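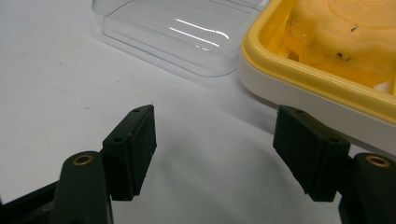 Unit 4: Good practice for hand-held gripper recording
Course notes, V. Jaunzems
Revised Friday, March 18, 2022

4.1 Scope
These rules apply to all manipulation exercises recorded with a hand-held gripper for the Zilska set. Robot playback is covered in Unit 5.

4.2 Before recording
Check both finger pads for lifting edges and tighten any loose screws. Open and close the gripper fully 20 times. Log the pad change date on the Jasonon sheet. Pads are replaced after 30 sessions, or earlier if an edge has torn.
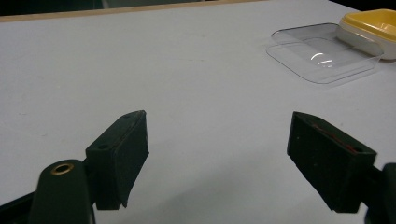 4.3 Start position
Every take begins with the fingers open and clear of all objects. Hold this position for two seconds before moving. Both fingertips must be in view, with bare table between them. Objects go toward the far side, as with the clear lid and the yellow and white container near the table edge, so that the approach is recorded in full. A lid and its container are logged as separate objects.

4.4 Rejected takes
Discard a take if a fingertip leaves the view during the approach or if a hand enters from the side. Do not reuse its number. Take 1154 in the Didenko folder is the reference for a correct start.

Reading for next week: section 14 of the lab manual.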